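Haushaltstipps: Holzschränke mit Türen und Schublade pflegen

Ein Schrank aus Holz wird meistens außen abgewischt und innen vergessen. Bei kleinen Schränken mit offenem Fach oben, Schublade in der Mitte und Türen unten lohnt es sich, zweimal im Jahr alles auszuräumen und von oben nach unten durchzugehen. Ich mache das im August und dann noch einmal im Winter. Für einen Schrank brauche ich rund 18 Minuten, die Trockenzeit nicht mitgerechnet.

Man braucht:
2 weiche Baumwolltücher
einen trockenen Pinsel, mittelbreit
lauwarmes Wasser mit einem Spritzer Spülmittel
einen passenden Schraubendreher
etwas Möbelwachs, farblos

Türen und Innenraum

Zuerst kommt der untere Teil leer. Beide Türen ganz öffnen, damit man an die Scharniere und in die Ecken kommt. Den Staub mit dem Pinsel von hinten nach vorn kehren, auch auf dem Zwischenboden. Danach mit dem gut ausgewrungenen Tuch wischen und gleich mit dem zweiten Tuch nachtrocknen. Stehende Nässe zieht in die Kanten, vor allem an der Rückwand.
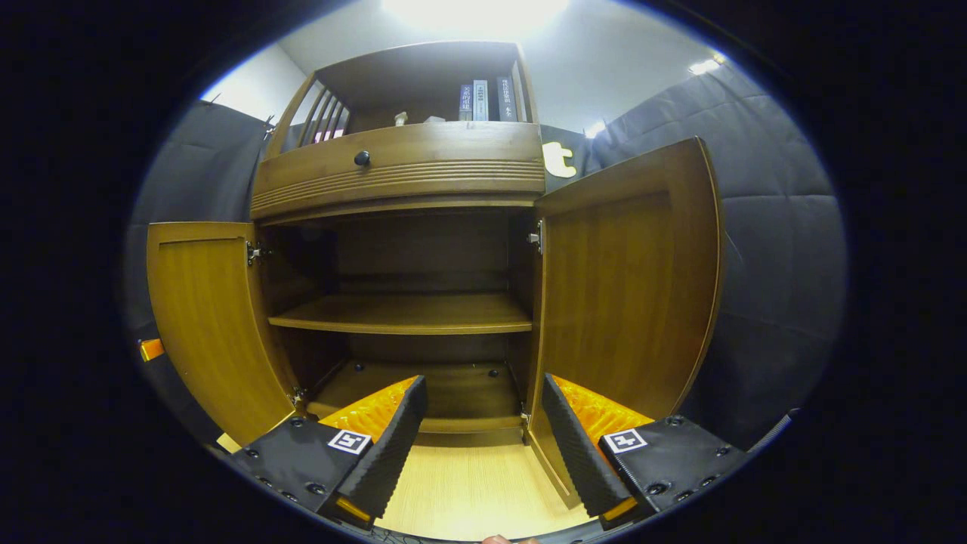
Scharniere werden nicht nass gewischt. Ein trockener Pinsel reicht. Jede Schraube kurz mit dem Schraubendreher prüfen und nur handfest anziehen. Dreht eine Schraube durch, hilft ein Stück Zahnstocher mit einem Tropfen Holzleim im Loch. Über Nacht trocknen lassen und die Schraube am nächsten Morgen wieder eindrehen.

Die Türen bleiben nach dem Wischen mindestens eine Stunde offen. Wer sie zu früh schließt, hat später einen muffigen Geruch im Fach. Gegen Geruch, der schon da ist, stelle ich eine Schale Natron hinein und tausche sie nach einer Woche aus. Kaffeepulver habe ich auch probiert, danach roch es eben nach Kaffee.

Schublade und Rillen

Geschnitzte oder gefräste Rillen sind Staubfänger. Mit dem Tuch schiebt man den Staub nur hinein. Besser geht es mit dem Pinsel, immer in Richtung der Rillen. Sitzt der Schmutz fest, ein Wattestäbchen leicht anfeuchten. Wachs in den Rillen sehr sparsam verwenden, weil es dort hell auftrocknet und schlecht wieder herausgeht.

Knöpfe und Griffe fasst man ständig an, sie werden schnell fettig. Etwas Spülwasser auf dem Tuch genügt. Rekha Pai hat mir geraten, lockere Knöpfe einmal ganz abzuschrauben und darunter zu putzen. Das klappt gut, der graue Rand ist bei mir seither weg.
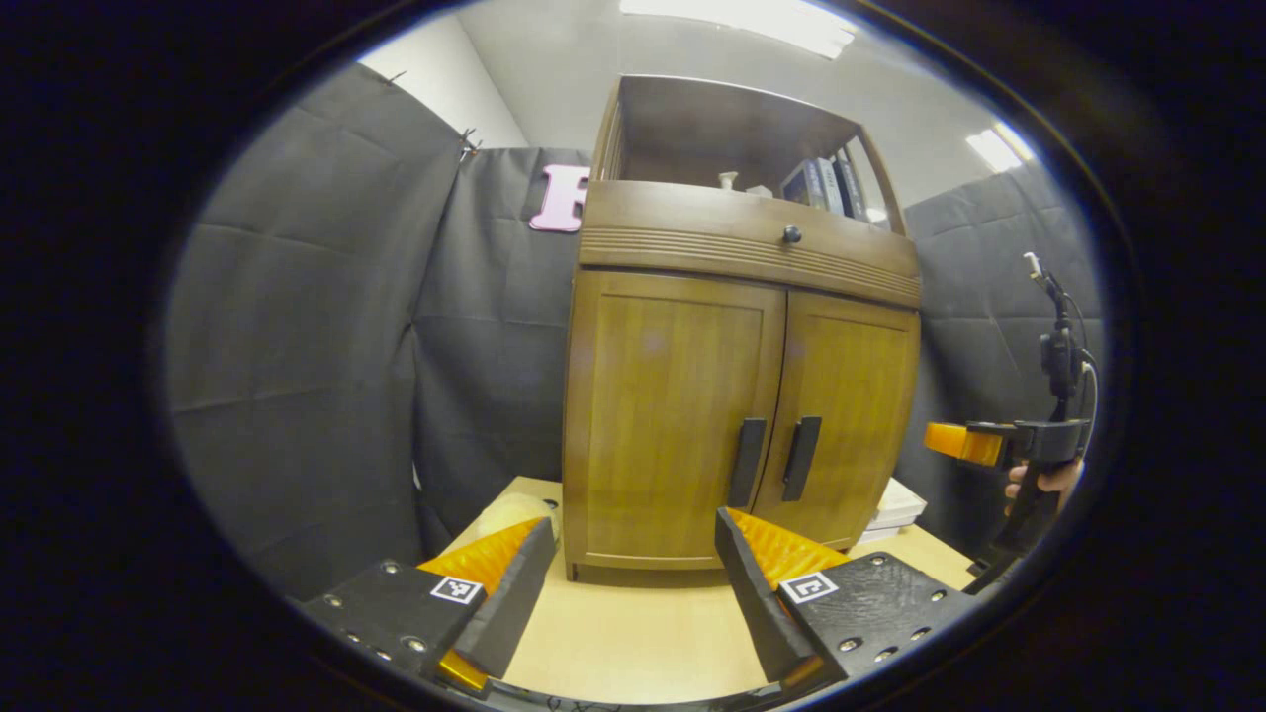
Das offene Fach

Bücher stauben oben ein. Man nimmt sie einzeln heraus, hält sie geschlossen und pinselt vom Rücken zur Vorderkante. Beim Zurückstellen nicht zu fest drücken, ein Finger sollte noch dazwischen passen. Kleine Figuren und andere Dinge zum Hinstellen bekommen bei mir Filzpunkte unter den Boden, dann gibt es keine Kratzer auf dem Holz.

Wachs wird zum Schluss dünn aufgetragen, in Richtung der Maserung, und nach einer Viertelstunde auspoliert. Vorher an einer verdeckten Stelle testen, zum Beispiel hinten an der Seitenwand. Lackierte Flächen brauchen kein Wachs.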